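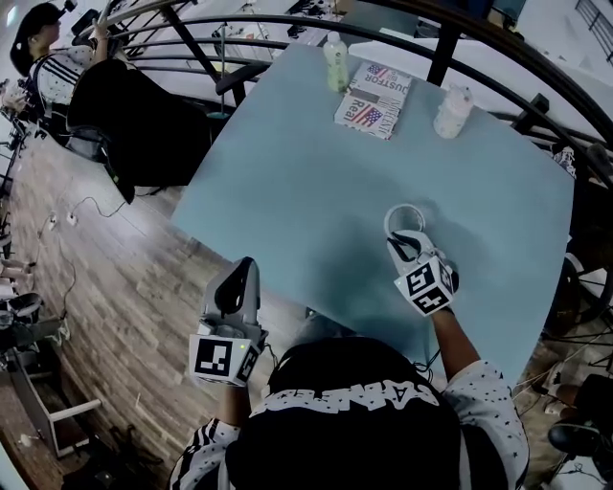
Tabletop work with a gripper in each hand, seen from head height.

Flomura Align
Pose tracking and time alignment software for paired hand-held grippers

Flomura Align takes the video from two hand-held grippers and a head camera and turns it into one set of tracks on a common clock. You get a path for each gripper, a jaw opening value and a confidence score for every frame. It runs on an ordinary desktop and doesn't need a network connection once the licence is loaded.

Tracking starts from the square markers on the gripper cubes. When a cube face is visible to the head camera, Align solves for position directly. When it isn't, the software falls back on the gripper's own wide-angle view and carries the path forward until a marker comes back.

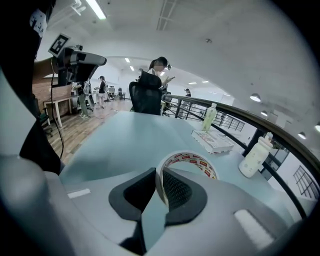
Fixed features in the room help a good deal at this stage. Railings, ceiling lights and table edges give the solver something to hold on to, and people moving in the background are masked before matching. You can check the masks in the Review panel and redraw them by hand if the colour settings need work.

Jaw opening is read from the finger pads. Calibration takes two short clips, one open and one closed, and is stored with the gripper profile.

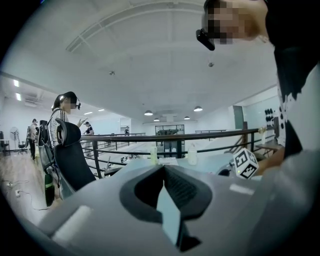

Exports go to Mushi, our planning package, or to plain CSV. Frames below your confidence limit are left blank — Align does not fill gaps unless you switch that on under Output. The January release changed the column order, so older import scripts will need an update.

Licence options
Align Single, one workstation: part 301
Align Site, unlimited workstations at one address: part 555
Marker sheet, printable file: included with both

Support is handled from our Bodcombe office. The Dover plug-in is sold separately and needs build 2663 or later.

Page updated 5th August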